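Free folding mornings return to the Tirngate hall

TIRNGATE, 01/01/2019 — If the holidays have left you with a chair in the bedroom that you can't sit on anymore, you are in good company, and there is a warm room and a long white table waiting for you on Goodall Street. The laundry and mending mornings at the Tirngate hall are starting up again this month, and anyone with a bag of clean clothes and an hour or two to spare is welcome to come along and get it all folded, sorted and put in order before the new year gets away from us.

The mornings began last May as a small thing, really just a few neighbors who found that a dull job goes faster with somebody across the table to talk to. Word got around the way it does in a town this size, and by the fall there were people coming in from as far out as Pistby with their washing in the back seat. The Kidora shop, which sells secondhand children's clothes two doors down from the hall, began sending over its own unsorted bags, and those alone kept several tables busy right up to the Christmas break.

The hall says 2000 pieces of clothing from the Kidora bags were folded between the first morning and the last one before the holidays, and 700 of those were passed along to families in town at no charge. The rest went back to the shop, where the money from sales helps pay for heating at the hall, so in a roundabout way the folding keeps the folders warm.

Most people bring their own things, though, and that is very much encouraged. You will see all kinds of laundry go by in a morning — bath towels, baby clothes, football uniforms, a tablecloth that needs two people and a good deal of stepping backward. But if you ask the regulars what they fold the most of, they will tell you it is plain dark cotton, the black and gray things that everyone in the family seems to own and that all look alike when they come out of the dryer together.

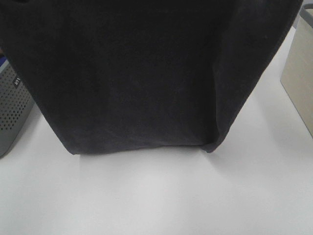
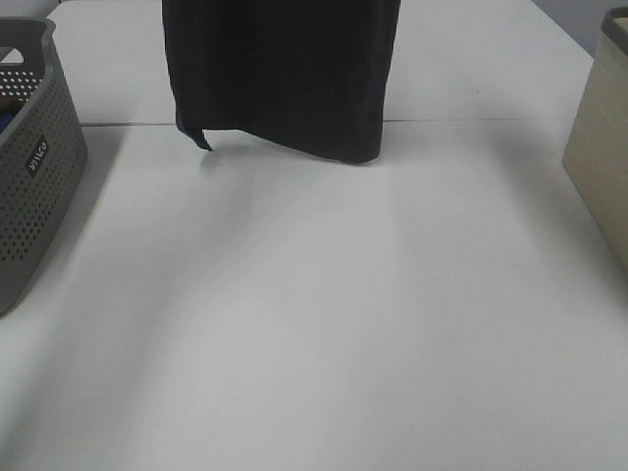
Dark clothes have their own little routine at the hall. They are kept until last, after the whites and the towels have been cleared away, and they are held up over the table one at a time so that the light can get at them. Lint shows up better that way, and so do the small holes that like to hide near a hem. Anything that needs a stitch goes to the mending corner by the radiator, and everything else gets a gentle shake, a smoothing with the flat of the hand and a fold in thirds.

There is some friendly disagreement over the fold in thirds, it has to be said. A few of the regulars were brought up to fold a shirt in half down the front and then in half again, and they do not see any need to change now. Others like to roll, especially for drawers and suitcases. The hall takes no side in the matter, and beginners are shown all three so they can go home and do as they please. The one thing everybody does seem to agree on is that a shirt should be laid out flat with its sleeves pulled straight before you do anything else to it, even if you are in a hurry, and even if it is only going to be slept in.

Once things are folded they go into whatever you brought to carry them home. Baskets with holes in the sides are popular with people who are bringing things that might still want a little airing, and stiff boxes are handy for stacks that have to survive a bumpy drive. A plain grocery bag will do just fine too. If you are sorting for more than one person, it is a good idea to bring a separate container for each, and to put the name on it before you start, as even experienced folders have been known to go home with somebody else's socks.

This winter there will be a few small changes. The tables are to be set up nearer to the windows, which ought to please the people who mend as well as the ones who are trying to tell navy from black. The mending corner is getting a second sewing machine, bought with the takings from the fall bake sale, and there will be a short sewing lesson halfway through each morning for anyone who would like to learn how to replace a button or take up a hem. No experience is needed for that, and thread and needles are provided, although you are welcome to bring your own if you have a color to match.

Space is the only real limit. The hall holds 50 people comfortably and 22 can fold at once with enough elbow room to do it properly, so on a busy day you may find yourself having a cup of coffee first and waiting for a spot to open up. This is no great hardship. The coffee is good, the cookies are usually homemade, and there is a shelf of picture books and a rug in the back for small children who have come along with a parent or a grandparent. Older children often like to take part, and pairing up socks has turned out to be a job they will do quite happily in company, even when they would never dream of it at home.

The hall asks that everything you bring be washed and fully dry, as there are no machines on the premises and nowhere to hang things. Shoes, pillows and heavy blankets are best left at home for now. If you have clothes in good condition that you no longer need, you can leave them in the Kidora box just inside the front door, and it would be a kindness to check the pockets first. Over the fall they yielded a great many tissues, a house key and one very small pinecone. The key is still at the front desk if it happens to be yours.

The mornings run every Saturday from nine until noon. They are free, there is nothing to sign, and you can come for the whole time or only for as long as your basket takes you. Parking is behind the building, and the side door by the bicycle rack is the easiest one to use if your arms are full.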